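Thread, because I keep getting the same advice and I'm tired of typing the same reply under it.

1/ The advice: don't buy storage, use the boxes your groceries come in. Free, sturdy, saves money. Every tidying account has posted this since November. I have doubts.

2/ I've been trying it in the bedroom for 16 days. Produce boxes, shoe boxes, one box that Zeltenik mailed me a lamp in. I was promised a calmer room. I have a room with boxes in it.

3/ First problem: the box decides what you keep. You fill it until it's full, then you call it a category. I had one I was calling "evening things." What is an evening thing? A pair of socks at 9 pm?

4/ Second problem: a shallow box with no lid isn't storage. It's a tray with ambition. Anything tall or round rides up over the rim, and then you can't stack a second box on it, and stacking was supposed to be the whole selling point.

5/ Third: soft stuff. The Lapointe method people say to roll your fabric and stand it up. Fine in a drawer. In a fruit box one good roll takes over and the little things get shoved into the corners, where you find them again when you move house.

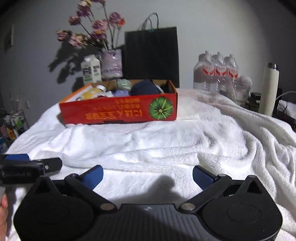 6/ And the bed. Every one of these guides has you put the box on the bed to sort it "so you have to finish before you sleep." I've never finished before I slept. I have moved a full box to the floor at midnight, several times, and back up again in the morning.

7/ Plush blankets make it worse, by the way. Cardboard drags on them and picks up fuzz, and nothing sits level. Try it on a table before you tell me I'm doing it wrong.

8/ Somebody will bring up looks. "Printed fruit boxes are cheerful!" Sure, one is. Turn it whichever way you like, upside down lettering and all, I don't care. Put four in a row and it's the back of a supermarket.

9/ Flowers help a room. I'll give them that. They'd help it just as much with the boxes gone, so I'm not crediting the boxes.

10/ Now the money part. Silard wants 77 dollars for a set of lidded bins and I think that's silly too. Skavum has plain ones for 20. I bought a set of those last year and they're still square, they have lids, and I've dropped one down the stairs.

11/ Compare that to my cardboard. Two of the produce boxes have already gone soft at the corners and I haven't asked much of them. If you replace them every few weeks you're also signing up to bring home a lot of melons.

12/ Someone with a 900 item "declutter log" told me the box is only supposed to be temporary, a place for things to wait. Wait for what? Mine wait for me to need one of them, and then the whole lot comes out onto the blanket.

13/ Where I think it does work: a drawer divider, cut down to height. Onions and potatoes in the pantry. Carrying stuff from one room to another, once, with a plan for the other end.

14/ So I'm keeping one box for hauling and the rest go out with the recycling. If yours have held up for more than a season with actual daily use, post a picture of the corners. I'll look at every one.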